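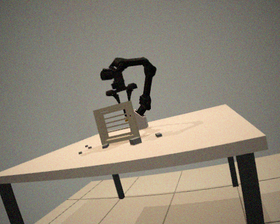
2 min read

Sim results for rack task, random camera tilt

ladi_okonkwo
Posted April 5, 2025
Finished the tilt runs on the rack task. Same arm, same rack, loose blocks on the table, plain gray background. The only change in training is that the camera rolls by a random amount each episode. Success over 118 test episodes went up compared with the fixed camera policy. Configs are in the Lesidus folder.

trallon_b
Did you retrain the baseline with the same number of steps? Last August the gain went away once we did that.

ladi_okonkwo
Yes, same steps, two seeds each.

quinlan77
Two seeds is thin. I also don't buy the grain on the render as real camera noise. It's the same everywhere.

Ayane Morikawa
I disagree on the grain. It kept our policy from locking onto clean edges. Agree on the seeds. The thin bars in the rack are where I'd expect depth to fail, so can you split the failures by contact with the rack?

ladi_okonkwo
Can do. Contact logs are saved.

quinlan77
Fine, but run more seeds before it goes in the Drikeo write-up.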